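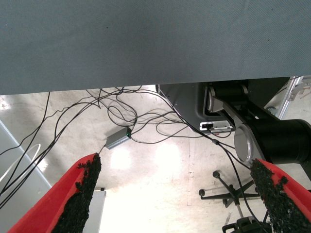 Red gripper fingers over a concrete floor

Hirnulham Local History Board > 20th Century > The Brurkico yard shooting, anyone have the inquest report?

mjadoon
My grandfather's cousin was the night watchman shot at the Brurkico yard, and the family has very little on paper. No one was ever charged. I have the death certificate and one clipping from the week after. The clipping says an inquest opened and was put off until November, and then I lose the trail. Does anyone know where the full report would be?
- Mohsin Jadoon

khokhar_lane
The county archive has the coroner's files but the ones for those years are closed to the public. Next of kin can apply. You fill in a two-page form and send proof you are related. A cousin might not count, so get a child or grandchild of his to sign if there is one.

S_Memon
We applied for a different file from the same box. Took 7 months and a lot of the names were blacked out. It was still worth having. The statements were all there, including one from the bus driver that never made the papers.
Shazia

darcyh
The paper at the time said two men were seen running toward Khokhar Lane. I would start with that. The police never followed it up.

khokhar_lane
They did follow it up. There was a door to door on Khokhar Lane and my mother was asked about it. It went nowhere, but it is wrong to say it wasn't done.

darcyh
Someone knocking on doors and asking if you heard anything is not much of an investigation. The reward was 1000 and as far as I know it was never claimed or even advertised after the first month.

khokhar_lane
I am telling you what happened on my street. You can think it was poor work, and I might agree, but please don't post that there was none.

N.Naqvi (moderator)
Both points are made, let's leave it there. Reminder that we don't name suspects on this board, living or dead, unless they were charged.

Mohsin, the library has the local paper on film. The resumed inquest got half a page. Ask at the desk for reel 818. The index card has the name spelled wrong, so go by the reel and not the card.
Nighat

mjadoon
Thank you, that is a big help. His daughter is still living and says she will sign the form. She was six when it happened and has never seen any of the statements.

S_Memon
Khurram went with me when we read ours and I was glad of the company. I would not have her read it alone. Some of the medical pages are hard going.

joltik
Does the reel cover the funeral too? My dad was one of the men from the yard who carried the coffin and he always said there was a photo.

N.Naqvi (moderator)
It should, the funeral was the same month as the shooting and that is earlier on the film. The photos copy very dark - ask them to lighten the print before you pay.

mjadoon
I'm going in next week. I'll look for the funeral photo while I'm there and post the page number.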